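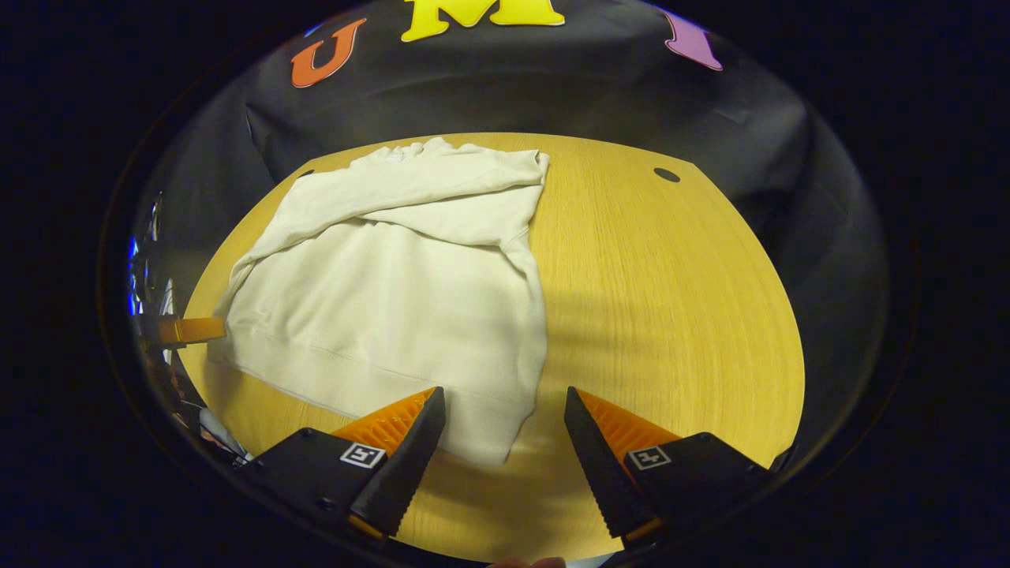 의류 소재와 관리 4주차 강의 노트
편성물의 구조와 세탁 후 치수 변화

1. 이번 주 범위

지난주까지는 직물, 곧 경사와 위사가 직각으로 교차하는 천을 다루었다. 이번 주는 편성물이다. 교재 81쪽의 루프 그림을 먼저 보고 오면 따라오기 쉽다. 80쪽의 연습 문제는 직물 단원에 속하므로 이번 주 과제에서 제외한다.

편성물은 실이 고리(루프)를 만들고 그 고리가 다음 고리에 걸려 이어진 천이다. 고리가 변형될 여유가 있어 직물보다 잘 늘어나고 구김이 덜 남는다. 대신 형태가 쉽게 흐트러지고, 세탁과 건조 조건에 따라 치수가 달라진다.

2. 위편과 경편

위편성물은 실이 가로 방향으로 진행하면서 고리를 만든다. 티셔츠, 스웨터, 맨투맨의 몸판이 대개 여기에 속한다. 실 한 올이 끊어지면 세로 방향으로 올이 풀려 내려갈 수 있다.

경편성물은 여러 올의 실이 세로 방향으로 나란히 들어가며 옆 고리와 엇갈려 걸린다. 트리코와 라셀이 대표적이다. 올이 잘 풀리지 않고 치수가 안정된 편이라 수영복, 안감, 레이스류에 쓴다.

용어 정리
웨일: 세로로 이어진 고리의 줄
코스: 가로로 이어진 고리의 줄
게이지: 일정한 길이 안에 들어가는 편침의 수. 인치당 12개이면 12게이지로 적는다.

게이지가 높을수록 고리가 작고 천이 얇다. 같은 굵기의 실이라도 고리 길이를 길게 잡으면 느슨하고 부드러운 천이 되며, 세탁 후 줄어드는 폭도 커진다.

3. 기본 조직

평편: 겉면에는 V자 모양이, 안면에는 반원 모양이 나타난다. 재단하면 가장자리가 말린다. 위아래 가장자리는 겉쪽으로, 양옆 가장자리는 안쪽으로 말린다.

고무편(리브): 겉코와 안코의 웨일이 번갈아 놓인다. 가로 신축성이 크고 가장자리가 말리지 않아 소맷부리, 목둘레, 밑단에 쓴다.

펄편: 겉코와 안코의 코스가 번갈아 놓인다. 세로로 잘 늘어난다.

플리스와 테리: 바탕 조직 안쪽에 별도의 실을 넣는다. 고리를 그대로 두면 프렌치 테리가 되고, 긁어서 털을 세우면 기모가 된다. 기모 면은 공기를 많이 품어 따뜻하지만 마찰에 약해 보풀이 생기기 쉽다.

4. 수축의 두 종류

(가) 이완 수축. 편직, 염색, 가공 과정에서 천은 계속 당겨진 상태로 지나간다. 이때 남은 긴장이 물속에서 풀리며 천이 원래 길이로 돌아간다. 첫 세탁에서 가장 크게 나타난다. 면 편성물의 치수 변화는 대부분 여기에 해당한다.

(나) 축융 수축. 양모 섬유 표면의 스케일이 수분, 열, 마찰을 받아 서로 엉키면서 생긴다. 세탁을 거듭할수록 진행되고 되돌리기 어렵다.

시험에서는 두 가지를 구별하여 쓰고, 각각 어떤 섬유에서 문제가 되는지 함께 적는다.

5. 치수 변화율 계산

변화율(%) = (세탁 후 길이 - 세탁 전 길이) ÷ 세탁 전 길이 × 100

음수는 수축, 양수는 신장이다. 세로와 가로를 따로 계산한다. 위편성물은 세로가 줄면서 가로가 늘어나는 경우가 있어 한 방향만 재면 결과를 잘못 읽게 된다.

계산 연습: 세탁 전 세로 표시 간격이 80cm, 세탁 후 간격이 76cm이면 변화율은 -5%이다.

6. 실습

Zawadzka 편성물 견본첩에서 19번 견본을 사용한다. 프렌치 테리이며 기모 처리를 하지 않은 것이다. 표시점은 가장자리에서 5cm 이상 안쪽에 찍는다. 측정할 때 천을 손으로 펴되 당기지 않는다. 건조는 평평하게 뉘어서 하고, 완전히 마른 뒤 표준 상태에 두었다가 다시 잰다.

보고서에 적을 것: 견본 번호, 조직 이름, 세탁 온도, 건조 방법, 세로와 가로의 변화율, 안면의 변화. 계산 과정도 남긴다.

7. 보관과 건조에 관한 메모

젖은 편성물은 물의 무게로 늘어난다. 두꺼운 것은 옷걸이에 걸지 말고 뉘어 말린다. 마른 뒤에도 무거운 스웨터는 접어서 보관한다. 보풀은 뜯지 말고 잘라 낸다. 기모 면은 뒤집어 세탁하면 겉면의 마찰이 줄지만 안면의 털은 더 빨리 뭉친다. 어느 쪽을 우선할지는 용도에 따라 정한다.

다음 주에는 부직포와 펠트를 다룬다. 축융 부분을 다시 읽어 올 것.

관련 자료
3주차 강의 노트: 평직, 능직, 수자직
5주차 강의 노트: 부직포와 펠트
Evholm 세탁 시험 기록지 양식
Jasden 섬유 용어집: 편성물 항목
Peltdale 실습실 이용 안내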